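FOR IMMEDIATE RELEASE

Duggan Reservoir opens to bank anglers in June -- permits, new jetty, junior days

WODSTEAD -- Fishing is coming back to Duggan Reservoir. The Wodstead Angling Association has signed a lease for the east and north banks and will open both to permit holders in June, first cast at 5:30 a.m. Bank fishing only this season. Boats maybe next year, see below.

The water has been shut to the public for most of a decade. Before that it was the place local kids learned to cast, and a pretty fair largemouth lake on top of it. Plenty of people around here have a Duggan story. Now they can go get another one.

"I've been asked when Duggan opens at the gas station, at the dentist and at my own sister's wedding," said Rafferty Whitlock, president of the association. "So, June. Write it down. Bring bug spray."

WHAT'S OPEN

East bank, full length, from the spillway fence up to the old pump house. North bank as far as the marked post at Kedutside Cove. The cove itself stays closed all season for spawning and nesting birds. No wading past the knee anywhere. The dam wall is off limits, always has been.

Parking at the Kedutside Road lot, gravel, 46 spaces. When it's full it's full. Please don't park on the verge, the fire department needs it and they will tow. Overflow is at the ballfield, ten minutes on foot.

The new jetty is on the east bank below the lot. Level path all the way down, low rail on one side for seated anglers, two wide bays at the end. Built over the winter by Flundunden Marine Carpentry, who also replaced the steps by the pump house while they were at it.

PERMITS

800 season permits, first come first served. Association members get first pick for two weeks, then it opens to everybody. Day permits sold separately, 50 per day, online or at the tackle counter at Flundunden. No permits sold at the water. Rangers will check, so keep it on you -- a picture on your phone is fine.

You still need your state license. The permit does not replace it. Kids under 12 fish free with a permitted adult, one rod each.

Every season permit comes with a catch card. Fill it in, even the blanks. Especialy the blanks. Cards go in the green box at the lot or by mail at the end of the season.

FISH

Last fall's survey netted and released 1,252 fish over four nights. Largemouth bass, bluegill, yellow perch, channel cats, and more black crappie than anyone expected. Survey lead Lamduan Thepsuriya called the lake "crowded at the small end" and wants panfish coming out.

"The bass are healthy but there's a gap in the middle sizes," Thepsuriya said. "Take home a bucket of bluegill, please. Put the big bass back. In three or four years you'll see the difference."

So the rules for this season:

Bass -- catch and release, all sizes.
Bluegill and perch -- 25 combined per day.
Crappie -- 15 per day, nine inch minimum.
Channel catfish -- two per day.
No live baitfish of any kind. Worms, crickets, cut bait all OK.
Barbless or pinched-down hooks for anyone targeting bass.
Two rods max.

Limits get looked at again over the winter once the catch cards are in.

Stocking: none planned for this year. We know, people asked. Thepsuriya's view is that the lake doesn't need more mouths in it right now and the association went along with that. The stocking money goes into sunken brush and two gravel beds off the north bank instead.

JUNIOR DAYS

Four junior mornings over the summer, 7 to 11 a.m., ages 6 to 15, east bank and jetty. Rods, reels and bait supplied. Lunch too, hot dogs most likely. Tomás Dolan is running the program again after three seasons doing the same thing on the river at Wodstead Park.

"Bluegill are perfect for this," Dolan said. "They bite, they pull, they're pretty to look at. A seven year old with a bobber going under doesn't care that it's a four inch fish. I don't either, to be honest with you."

Sign-up forms at the library and on the association page. A parent or guardian stays on site. Life jackets are required on the jetty for under 12s, we have them in all sizes, or bring one that fits.

Also new, a beginners' fly casting evening for adults, once a month through September, on the grass by the ballfield. No water, no hooks, yarn on the end of the line. Aoi Imai teaches. She fished Duggan as a teenager and caught her first bass on a fly off the pump house steps, the old ones.

"Everybody thinks they need a stronger arm," Imai said. "They need to stop sooner. That's the first forty minutes of the class, me saying stop."

Ten places each evening. Loaner rods available, five and six weight. Come in sneakers.

GEAR SWAP

The spring gear swap goes ahead as usual at the association hall, 9 a.m. to 1 p.m., and this year the table fees go to the jetty fund. Rods, reels, tackle boxes, nets, rain gear and outdoor clothing all wanted. Clothing on hangers if you can manage it, it saves us an hour. Waders must be clean and bone dry, no felt soles accepted. Nothing with a cracked blank, please, we end up with a dumpster full every year.

Drop off the evening before, 5 to 8 p.m. Price it yourself on a tag with your name and phone number. Unsold items get picked up by 2 p.m. or they go to the junior program.
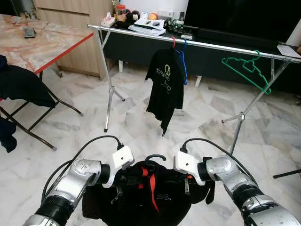 Black garment with red detail, beside the metal clothes rack.

Tables are free to under 16s selling their own stuff. Coffee and rolls at the back. Cash or card this year, the card reader is fixed.

CLEAN, DRAIN, DRY

Duggan has no zebra mussels and we mean to keep it that way. Everything that's been in another lake -- boots, nets, float tubes (not allowed here anyway), stringers, bait buckets -- has to be cleaned and dried before it comes to ours. There's a brush and rinse station at the lot, right by the gate. Use it going in and going out. Dump bait water on the gravel, well away from the bank.

Line recycling tubes are at the lot, the jetty and the pump house. Two herons were found tangled on the river last year. Cut it up short and put it in the tube.

BOATS

Not this season. The lease allows for a small number of rowboats and electric motors in year two if the ramp gets repaired and the water company signs off on it. Eamon Mac Carthaigh is handling that side of things and is happy to hear from anybody with ramp experience, concrete especially.

"I'd rather open one thing properly than three things badly," Mac Carthaigh said. "Bank first. We'll have have a number on the ramp by fall and then people can argue with me about it."

Kayaks count as boats. So do canoes. So do inflatable ones.

HOURS

Half an hour before sunrise to half an hour after sunset, gate on a timer. Opening morning only, the gate goes up at 4:45 a.m. so people can walk in and get set. Lines in the water at 5:30, not before. No saving spots with chairs overnight. No night fishing this season, although a few catfish evenings in August are being talked about. Will announce if it happens.

Dogs on leashes. No fires, no glass, no alcohol. Portable toilets at the lot and near the pump house. Cell signal is poor on the north bank, so tell someone where you're headed.

OPENING MORNING

Short ribbon thing on the jetty at 9 a.m., after the early bite. Kids' casting targets on the grass, a knot tying table, pancakes from 7 until the batter's gone. Season permit holders can pick up their catch cards and bank maps from the tent. Press welcome from 8 a.m., park at the ballfield and follow the signs. Whitlock, Dolan and Thepsuriya will all be there for interviews. Photographers, please stay behind folks who are casting.

If there's lightning the ribbon moves to noon. Rain alone, we carry on.

ABOUT THE WODSTEAD ANGLING ASSOCIATION

The Wodstead Angling Association looks after fishing access on the Wodstead river park stretch, Miller's Pond and now Duggan Reservoir. Membership is open to anyone, any skill level, any kind of tackle. Meetings are monthly at the association hall, 7 p.m., doors open 6:30.

MEDIA CONTACT

Rafferty Whitlock, president, Wodstead Angling Association. Messages can be left at the association hall. Best reached before 8 a.m. or after 6 p.m. Bank map and permit form available on request.

-- END --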